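Seit 6 Jahren arbeite ich in einer kleinen Druckerei, und seit Juni bin ich dort für die Feuchtwalzen zuständig. Deutsch ist nicht meine Muttersprache, deshalb habe ich mir die Fachwörter zuerst in ein Heft geschrieben. Shore-Härte war das erste.
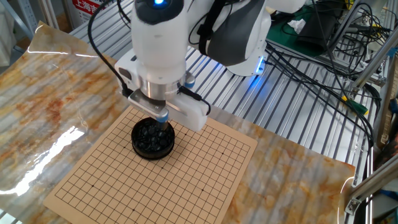
Kategorie: Werkstatt und Druck

Unsere Maschine hat im Frühling angefangen, auf der linken Seite zu tonen. Ich habe zuerst die Farbe verdächtigt, danach das Feuchtmittel. Beides war in Ordnung. Erst als ich die Härte der Walze gemessen habe, war der Grund klar: 34 Shore A in der Mitte, aber am Rand deutlich mehr. Der Gummi war dort glasig geworden.

Wir haben zwei Angebote eingeholt. Cilix wollte die Walze ganz ersetzen, Wurngate hat einen neuen Bezug angeboten, mit einer Lieferzeit von 16 Tagen. Ich habe mich für Wurngate entschieden, und der Bezug ist sauber geschliffen zurückgekommen.
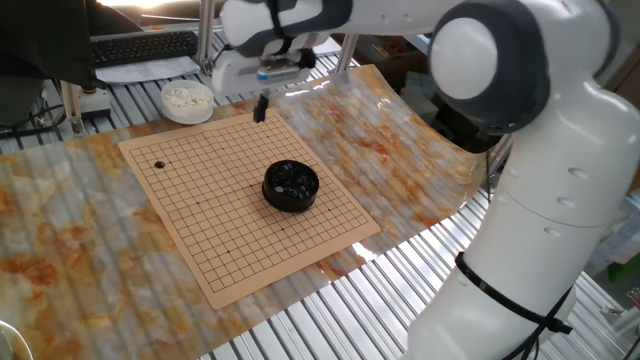
Weißer Roboterarm am Go-Brett

Beim Einbau habe ich einen Fehler gemacht, den ich nicht verschweigen möchte. Ich habe den Druckstreifen mit der alten Einstellung verglichen, obwohl der neue Bezug weicher ist. Also musste ich alles noch einmal justieren, und das hat mich einige Stunden gekostet.
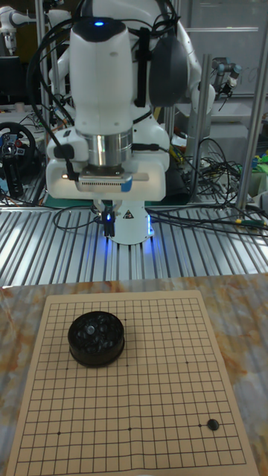

Seitdem wasche ich die Walzen mit dem Mittel von Atis, das den Gummi weniger angreift als unser altes. Es riecht leider stark. Die Härte messe ich jetzt alle 2 Monate an denselben Stellen und schreibe die Werte in eine Tabelle. Als Nächstes kommt die Auftragswalze an die Reihe, dafür warte ich noch auf den Preis von Fragkou.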